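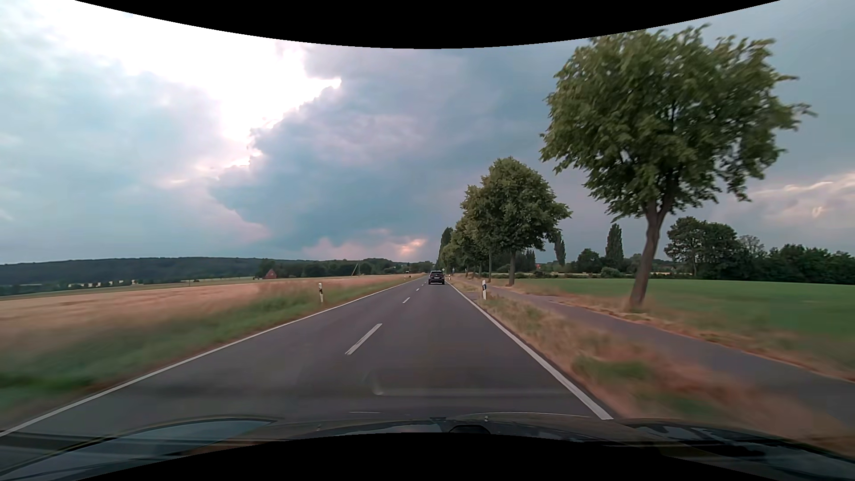 Figure 2. Open country road with solid edge lines, a dashed centre line and one vehicle ahead in the right-hand lane.

3.2 Driving as a yardstick for chores

Readers who come to this paper from the household side may wonder what a road is doing among the sinks, shelves and packing benches, and we had much the same conversation ourselves while the study was being planned. Fetching the shopping, taking a parcel to the depot and going back for the screws one forgot are all chores by any ordinary meaning of the word, and in the time diaries kept by our Stedbridge households a good part of the chore turned out to be the drive. We therefore kept driving in the task list, and we use it in this section as a yardstick against which the indoor work can be held up.

Consider what a stretch like the one in Figure 2 asks of a machine. The edges of the usable surface are painted on it, in white, on both sides. The middle is marked as well. There is a single other vehicle to keep an eye on, far ahead and facing the same way, and the oncoming lane is empty. Posts stand in the grass at the side. The trees, the fields and the farther hill can be left alone entirely, and so can the sky, apart from the trouble that a very bright patch of cloud may give to a camera's exposure. A reflection lying over the asphalt is perhaps the one thing that a careless detector would take for a marking, and several of the older ones we tried did take such reflections for markings elsewhere in the set.

Now compare the task our raters called "clear the draining rack". It takes a person a couple of minutes and most people would be embarrassed to be praised for it. Yet there are no lines on a draining rack. A bowl may be sitting inside another bowl, a lid may belong to any of three pans, and the cupboard where it all ends up was arranged by somebody who has never had to say how. The machine must touch nearly everything it sees, whereas the driving machine does well by touching nothing at all. We think this difference in contact matters more than speed or danger, and it is the main reason we have been slow to read progress on roads as a promise about kitchens.

The shop-floor tasks sit somewhere between. At the Raltholm site the packing benches had been marked out with tape, rather like a small road, and the Aaltonen arm coped nicely with them for as long as the cartons arrived square to the tape. Over 400 trials it needed a person to step in 30 times, and most of those were for cartons that had come down the chute at an angle, or with a flap standing up. The same arm, with the same gripper and the same software, was then given the draining rack. It finished the job without help in 20 trials out of 400. We would ask the reader not to make too much of the exact gap, as the arm was bought for cartons and was never meant to meet a colander.

It may be fairer to say that roads of this kind had a great deal of tidying done to them long before any machine came along. Somebody painted the lines and set the posts, and somebody else taught the other drivers to keep to their side. Homes have had none of this. When we relabelled one kitchen in the Warnero task set with coloured shelf edges and a fixed place for each lid, the planner made far fewer wrong guesses, though the household found the arrangement tiresome and had drifted back to its old habits by the Saturday. Whether people will put up with that sort of tidying for the sake of a helper is a question we return to in Section 5, where the interview material is set out in full.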